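Ticket: garment folding set, episodes rejected at upload
Opened by: Ognjen Kadrić
Project: Marchal (home textiles)
Tool: hand-held gripper, recording through the Kovden app
Status: solved, left open for comments until the next batch

Problem

I record folding episodes in a home bedroom, on the bed. Until last week almost everything passed. Now the checker in Kovden refuses many of my episodes with the message "gripper width missing or flat". The video plays well in the preview and the fingers are visible the whole time. From the last batch of 300 episodes, 42 were refused. I would like to know if the fault is in my way of working or in the tool.

What I tried first

1. Restarted the app and the tool. No change.
2. Charged the tool to full and recorded again. No change.
3. Changed the cable for the upload. No change, and I think this was a silly test, because the message is about width and not about transfer.
4. Recorded with a thin T-shirt in place of a jacket. Passed, 17 times in a row.
5. Went back to denim. Refused on the second episode.

Reply from Plamton support

Thank you for the clear list. Step 4 is useful for us. Please open one refused episode in Gidus and look at the width curve, not only at the video. If the curve goes to a value and stays there until the end, write to us what the value is. Please also tell us when you do the calibration (open fully, close fully, open fully) - before each garment or once in the session.

My answer

I looked at the curve for five refused episodes. In all of them the width is normal in the beginning, then I take the hem, and from this moment the line is flat at 21 mm. I open the fingers later and the line does not move. With the T-shirt the curve goes down and up as it should.

I do the calibration once, in the morning. In the February instructions it was written that once per session is enough, so I never changed this.

Reply from Plamton support

The instructions you have are old. Thick fabric pushes the fingers apart when you squeeze hard, and the reading can stop following the real position. A new calibration brings it back. Please try this order:

- calibrate with nothing between the fingers
- lay the garment flat, front up, sleeves out
- begin the recording with the fingers open, and wait one second
- squeeze only until the fabric stops slipping
- open the fingers fully before you end the episode
- calibrate again after each thick item (denim, towels, winter clothes)

Please keep the refused episodes. We may be able to use the video part without the width.

Result

I followed this order for a full evening with denim, around two hours of work. Two episodes were refused, and both times I forgot to open the fingers at the end, so this was my mistake. All the others passed. The calibration takes little time, but the softer squeeze needs practice. At first the collar escaped from me often. I kept these episodes and marked them as "failed grasp", as the Marchal guide asks.

One small wish: the message in the app could say "calibrate again". I would have saved a few days.

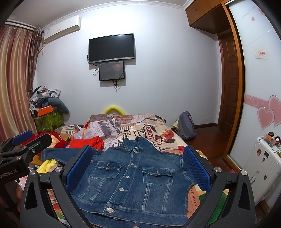 Should I delete an episode when the garment slips and I have to take it a second time?
Keep it and mark it as "recovered grasp". The learning system needs to see how a person corrects a slip, and a set with only perfect folds teaches it very little about that.

Plamton Support Desk | Contact us | © Plamton, September 2021 | Back to top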